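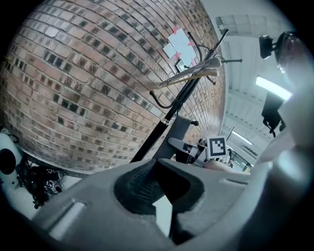 31 July 2025

Up before five for the last day of fishing at Predonholm. The river was low again, lower than it was in February when I walked the bank to pick my spots, and two of the pools I had marked were hardly worth a cast. Started at the bend below Tundedwood and worked downstream.

Nothing for the first two hours. Changed to a smaller fly and had a trout of 15 inches from under the alders, put back. Lost a better one at the weir when the line went round a branch, my own fault for standing where I did. The Skulis reel is sticking when it is wound in fast. I cleaned it on Sunday and it is no better, so it will have to go back to the shop.

Ate lunch on the shingle. Cheese, an apple and the rest of the fruit cake. Rain came over from the Briem side, some 29 minutes of it, and the fish went off completely afterwards. Walked up to the top beat anyway, 900 yards through nettles as high as my chest, and found two lads already on it with a dog in the water. Turned round.

One more small trout at teatime, then packed up. Paid the £100 for next year's ticket on the way home, which I had said I would not do after the price went up.

Waders are hanging in the shed. Left one still leaks at the knee. Need patches, a spool of the light line and more of the small black flies, as I am down to two.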